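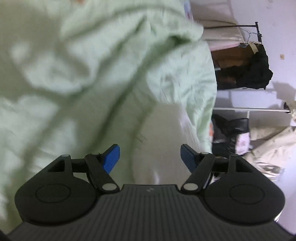 Trelamley Household Linen Project
Progress report to the Ningate Fund
2 April 2025

1. Summary

The project supplies bedding and household fabrics to residents moving into supported rooms at Trokurside, and helps them set up and keep their rooms in order. The grant has been used as agreed, and no change to the budget is requested.

2. Work completed

Sixty rooms were included in the plan. Residents in all but 13 have now received a full set of linen. The remaining rooms are still being painted and will be supplied when the work is finished.

A total of 249 items have been issued, including sheets, covers and light blankets. Items are washed before delivery and labeled by size. Staff then visit each resident to go over folding, changing the bed, and storing clothes and bags along the wall so that the floor stays clear.

3. Matters arising

Large covers have proved difficult to fold in the smaller rooms. The folding guide has been rewritten to allow the work to be done on top of the bed, in halves and then in thirds. Residents also asked for more hanging space. Nkuna has quoted for wall hooks, and the cost of some 1000 dollars can be met from the existing furnishings line.

4. Next period

Delivery to the remaining rooms, fitting of hooks, and a second round of visits are planned. A final account of spending will be submitted in August.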